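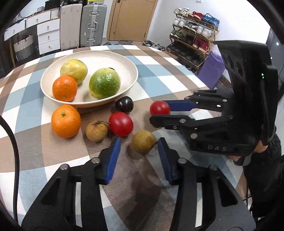 Our fault first showed up on a Sunday, at the point in the term when we had told everyone the hardware was finished. The project was a pair of hand-held grippers for recording how people sort fruit into a bowl, so that an arm could later be taught to do it badly on its own. The left unit we called Grikura and the right one Lirik, after two rejected team names. Both have blue pads on the inner faces of the jaws, and the pads are where the trouble lived. With the jaws wide open over the tablecloth, everything reads fine. Once a pad end rests against something round and red, as with the fruit over on the right, the software has to decide whether the jaws are still closing.

Ours decided they were, always. The width reading froze at its last good value while the fingers kept moving, and the log went on cheerfully reporting a gentle grip. We found this out when a tomato went over the edge of what a tomato can take.

Fault finding

We blamed the pads, then the cable, then each other. Hauwa Adeyemi plotted the raw widths and found the freeze came whenever the message queue reached 2,000 entries. New readings were thrown away and the oldest was repeated, with a fresh timestamp to make it look respectable. Of 34 recordings, 20 had at least one frozen stretch. The longest ran for 3,390 samples, during which the gripper apparently held one mandarin with perfect calm.

Fix

The queue now drops the oldest reading and raises an error if the width stays identical for too long. We threw out all 20 bad recordings. The error also fires when you put the gripper down for a rest, and we have not fixed that.

Comments

Onyeka: Did you check the timestamps on the other 14?
Hauwa: Yes. Twice, the second time with coffee.
mk_lab2: Same queue bug in our build last June. We lost a plum.

Home | Projects | Reports | Parts List | Links
Drallatano Student Workshop | Contact us | Copyright the authors | Back to top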